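In Praise of Toast for Dinner

I ate toast for dinner four times last week and I would like to make a case for it. A real case, with my whole heart in it! Somewhere along the way we all agreed that toast belongs to the morning, or to people with a stomach bug, and that a grown person who has it at seven in the evening is either broke or sad. I am neither, and I've been at it for years.

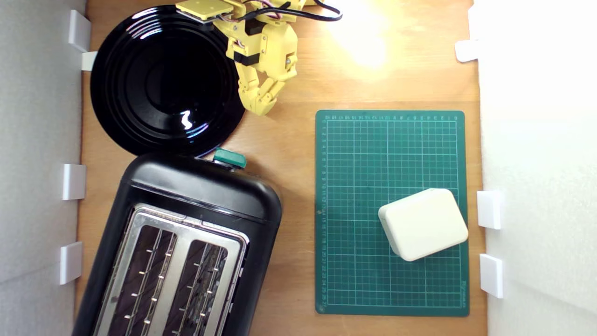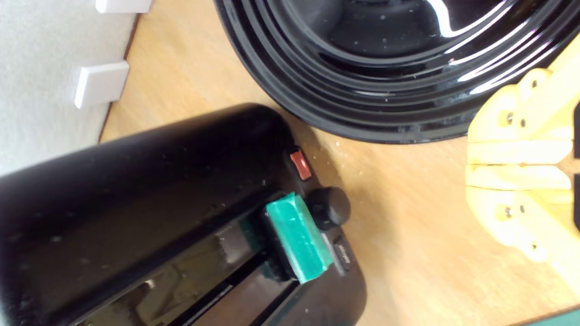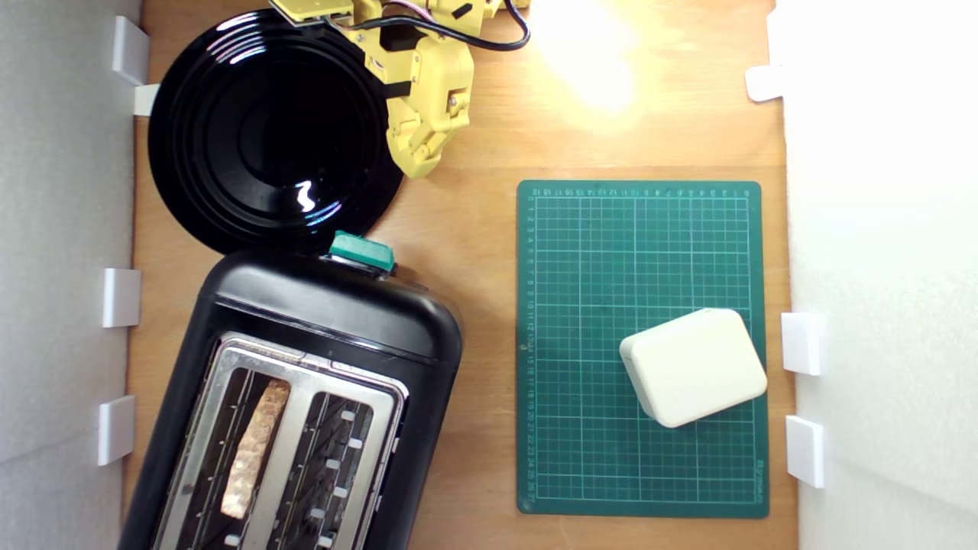 A black toaster and a round black plate.

My conversion happened in Nandorton, in the winter I was renting the upstairs half of a house from Wanpen Thongsuk. I had a hot plate with one working ring and a shelf in her refrigerator, and I was coming home after dark most nights, hungry and in no mood to chop anything. For the first month I bought takeout, which was expensive and mostly tasted of the box. Then one evening in December I had half a loaf of rye, a can of sardines and a lemon that had seen better days, and I made what I still think of as one of the great meals of my life. Rye toasted dark, butter right to the edges, sardines mashed on with a fork, lemon, too much pepper. I stood up to eat the first slice because I couldn't wait, and sat down for the second.

Two slices is the right number to start with, by the way. You can always go back. I love that about toast as a dinner: it comes in rounds, like drinks. The first is for hunger, the second is for pleasure, and if there's a third it can be sweet. No casserole has ever offered me those terms.

People who object to all this tend to object on the grounds of effort. Dinner, they say, ought to take some. My friend Kulap Jaidee holds this view and holds it warmly, usually while browning something in a heavy pot. She thinks cooking at night is how you tell yourself the working day is over, and I do see it. I've eaten enough of her braised pork to be very fond of her position. But she has a big kitchen and she likes onions, and she gets home at 4. For somebody who walks in the door at eight with wet shoes, the long slow pot is a lovely idea that ends in a bowl of cereal.

And toast does take some care, if you want it good. The bread matters more than anything you put on it. I buy mine at Rattanakul, a bakery near the Flalstead end of the bridge, where they bake a seeded loaf that is almost too heavy to carry home with the rest of the groceries. I slice it the day I buy it and freeze most of it flat in a bag with the air pushed out. Frozen bread goes straight into the toaster and comes out better than fresh, I swear – crisp outside and still a bit damp and chewy in the middle. Soft white sandwich bread has its place too, under a fried egg or with cinnamon sugar, and I won't hear a word against it.

Then there's the matter of heat. Most toast is underdone. I've been handed so much of it over the years, pale and bendy, by people I otherwise admire. You want proper brown, with darker patches on the ridges of the crust, and you want to butter it the second it's up and then leave it alone for a moment. Toast for a topping that's wet, like tomatoes or beans, should go darker still, so it can hold out until you've finished.

What goes on top is where it gets really fun. Last week it was white beans warmed in olive oil with a clove of garlic, then mushrooms and a spoonful of sour cream, then leftover roast squash squashed flat (sorry) under a lot of salty cheese. The fourth night was peanut butter with sliced cucumber and chili crisp, which I learned from Nattawut Wannasri when we shared an office. He used to eat it at his desk at ten in the morning, and the smell made it impossible for anyone else to work. Try it before you make a face!

I'll give the other side one more point. Toast is a poor meal for a crowd. I once tried to feed 6 people this way, and I spent the entire evening with my back to them, feeding in slices, while the ones who'd been served first finished and looked around politely for more. For a crowd, make Kulap's pork. Toast is for one person, or two who know each other well enough to let the first pair of slices go to whoever is hungrier.

But so many dinners are for one or two! Most of mine are, and I'd guess plenty of yours are too, and almost everything written about dinner assumes a table full of people waiting for a platter. I have a shelf of those books. One is more than 600 pages long and I turn to it with joy on holidays. On an ordinary night it makes me feel as if I've been excused from the real event and sent off to have a snack.

I don't think it's a snack. Put it on a plate, a decent one. Cut it corner to corner if that pleases you. Sit down, put the phone in the other room, pour a glass of whatever you'd pour with a roast. Wanpen used to come up sometimes when she smelled the bread, bringing her own jar of pickled mustard greens, and we'd have it with a boiled egg on buttered toast and talk until ten. She called it supper. I've since moved to Flalstead and she mails me a jar every so often, wrapped in about three layers of newspaper, and the current one is nearly empty, so I should write to her.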